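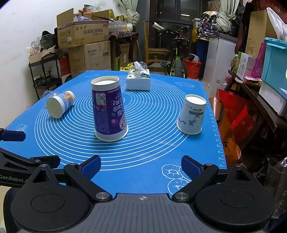 So I've been putting the Jarkano grip kit through its paces for a few weeks now, and since people in the other thread kept asking whether it's worth the money, I figured I'd give it its own topic. Short version: I like it, I have gripes, and the software needs help. Most of my testing has been on cups, because cups are what I want my data for, and paper ones are a great way to find out how hard you really squeeze. The tall purple and white one standing upside down in the middle of the mat is my benchmark now. If I can pick that up by the narrow end and set it down again without leaving a dent, I call it a good take. The small one lying on its side with the clear plastic cup partly inside it is a whole different animal, and my success rate on pulling those two apart is embarrassing (ask my wife, she hears the muttering).

What you get from Jarkano: a padded case, the recording software license, a spare set of finger pads, a charging cable that's way too short, and 8 hours of what they call "guided onboarding" spread over a month. You bring your own hand-held gripper. I was ready to roll my eyes at the onboarding and it ended up being the best part! The person on the call watched three of my takes and told me I was twisting my wrist right at the release every single time. Fixed it that afternoon.

Gripes: the export is slow, the app forgets my task labels, and the manual reads like it got translated twice.

Category: Hand-Held Grippers & Data Kits > Buying Advice
Posted in June by mudflap_terry
Last updated: June, 9:40 pm

muffinwrench wrote:

Great write-up, thanks! Can you say what you paid? Their site has that annoying "contact us" button where the price should be and I refuse to talk to a salesperson before I know if I can afford lunch afterward.

mudflap_terry wrote:

Ha, fair. Just under 2000 with shipping, and that was for the full package with the onboarding. I think you can get it without the calls for less but you have to ask. So yeah, you do have to talk to the salesperson. Sorry.

oldgreasegun wrote:

I'm going to be the grump. Two grand for a case, a license and some video calls? I recorded 131 takes last month with free software and a checklist taped to the wall. It exports fine, it remembers my labels because I type them in a text file, and when something breaks I know why. I don't see what you're buying here except someone to be nice to you on a call.

pinkstapler wrote:

@oldgreasegun I mean, being nice to people on a call has some value lol. I went the free route first and quit after two weekends. My clips would drift out of sync and I'd only find out at the end of the night. Paid for Ollis after that, which is the same kind of deal as Jarkano but monthly, and I've stuck with it.

What I'd want to know from Terry is how the pads hold up. Ollis sent me replacements and the new ones felt slicker than what came with my gripper. Waxy cups just slid right out.

mudflap_terry wrote:

Pads are fine so far. I'm still on the textured blue ones and haven't touched the spares, so I can't tell you if the spares are any good. Waxy cups are no problem for me. The hard one is that clear plastic cup. It flexes, and then it pops back while you're lifting.

One thing that helped a ton was the mat. I used to do this on the bare table and everything wandered. The silicone has enough grab that a cup stays where you put it, and with the rings printed on it I can reset to the same starting spot between takes. There's a ruler up the right edge too. Cheap upgrade, do that before you spend a dime on any kit.

oldgreasegun wrote:

OK, on the mat we agree. I've got a baking mat on mine.

But can I push on the success rate thing? You say it's a good take if there's no dent. Jarkano's review service doesn't check for dents, does it? A friend sent them a batch and it came back all green, and half of those cups looked like they'd been sat on.

mudflap_terry wrote:

No, it doesn't. It checks sync, lighting and whether your hand wobbles. The dent rule is mine. I'd call that a real miss on their part, and I told them so. They said it's "on the roadmap," so make of that what you will.

stevens_fan_88 wrote:

Anybody compared either of these with the Stevens bundle? It comes with the Terkel labeling add-on and from the demo it looks like labels carry over from one session to the next. That would kill one of Terry's complaints right there. I'm leaning that way but I can't find one person who owns it.

pinkstapler wrote:

I tried Terkel by itself on the trial. The label thing works, yes. But it wants you to name every object before you start, and if you swap a cup halfway through it throws a fit and you start over. Fine if you're super organized. I am not.

stevens_fan_88 wrote:

Oof. I swap stuff constantly. Might hold off then.

muffinwrench wrote:

Do you need a dedicated room for this? I've got a corner of a garage and a folding table, and my spouse has opinions.

mudflap_terry wrote:

Nope! I've got my table squeezed in with cardboard boxes, a bike and a fridge or freezer, and Jarkano has never bounced a take for the background. They actually told me on a call that a busy room is fine as long as the light stays steady. A folding table might wobble though - put something heavy on the legs.

oldgreasegun wrote:

Still wouldn't pay for it. But if you're brand new and you've got the cash, I guess the calls would save you a few bad weeks. That's as far as I'll go.

muffinwrench wrote:

Emailed them tonight asking for the no-calls price. Will post it when they get back to me.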